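[Wemness-list] Re: Seeds for the January swap, and how to store them
From: Bernadette Marty
Date: November 29, 2025

Hello all,

Thank you for the long message about the swap. I read it two times because my English is slow in the evening. I answer under each part.

> We have the hall in Drirnindale again for January. Last year people
> brought 829 envelopes and we were still sorting at closing time.
> Could everybody please write the name of the variety, the year and
> the place on each one BEFORE they come?

Yes, I agree fully. I would like to add one more thing to write, and this is whether the plant was grown alone or near other varieties of the same kind. For beans and tomatoes it matters little. For squash it matters very much. Two years ago I took home a squash with the name "Masson" and what I got was a hard green fruit with the taste of wet paper. The person who gave it was very kind and had simply grown it beside a pumpkin. If she had written "near pumpkin" I would have taken something else.

> Also, can we agree on paper or plastic? Some people feel strongly.

I am one of those who feel strongly, so please forgive me. In my family we always used paper. My mother dried the seeds on a plate for two weeks, then folded them in paper, and all the papers went into a biscuit tin in the room on the north side. When seeds are not fully dry, a plastic bag keeps the water inside with them and you find gray mold in spring. Paper lets the water go out. If your seeds are truly dry, a glass jar is even better than paper, but many of us are not patient enough in October, and I include myself.

For lettuce, tomato and most flowers a small paper packet is enough.
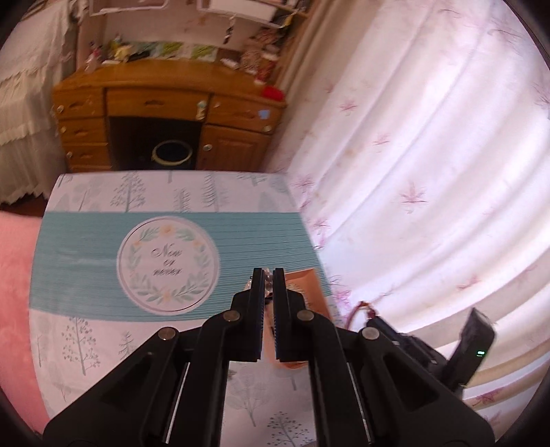 Small tan paper packet, with a faint round emblem printed on it.

For beans and peas you need something larger, and there I use ordinary letter envelopes with the corners closed by tape. Small seeds escape from the corners if you do not do this. I lost most of my poppies in a drawer in this way, and I think some of them are still there.

> Does anybody know how long onion seed keeps? I have some from Dasgate
> that is three years old and I don't want to bring rubbish.

Onion is short, and so is parsnip. I would not give three-year-old onion seed to another person without a test. Put 20 seeds on a wet kitchen paper, roll it, put the roll in a bag that is not closed completely, and leave it in a warm place. Look again after two weeks. If you see fewer than 7 small roots, please keep the packet for yourself and sow it very thickly. If more than half come up, bring it, and write the result on the packet with the date of the test.

Tomato seed is much more forgiving. I have sown tomatoes that were eight years old and they came up well, only some days later than the fresh ones.

> Last thing: tables. We need someone to say how to arrange them.

My suggestion is by family of plant and not by letter of the alphabet. Last time the beans were on five different tables, because people wrote "bean", "climbing bean", "French bean", "runner" and in one case only "Grandfather". With one table for all beans, a new person can compare and ask questions. The flowers can have the long table near the window, as before.

I can bring 700 empty paper packets, which I bought too many of for my own garden. Please take what you need and leave the others for next year. I have also four pens that write on paper without spreading – ordinary felt pens are not good for this.

I am still looking for a white climbing bean with a small brown eye, medium early. If somebody in Drirnindale grows it, please write to me directly and not to the list.

With friendly greetings,
Bernadette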